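Textile History, Week 5: Damask

Damask is a marvel! One colour, one cloth, and still a pattern, because the weave flips between warp-faced satin and weft-faced sateen and each catches light its own way.

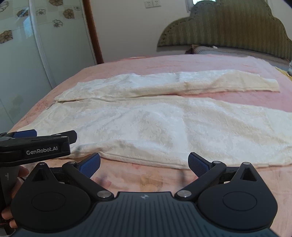
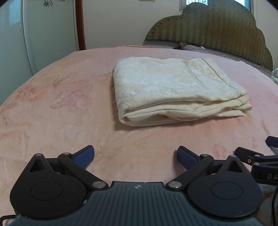 Now to the drawloom, my favourite machine of the whole course. A helper pulled cords to raise the right threads, pick by pick. Scrolls and leaves like those on the folded cream-white cloth needed hundreds of pulls. Read Kakakhel, chapter 2.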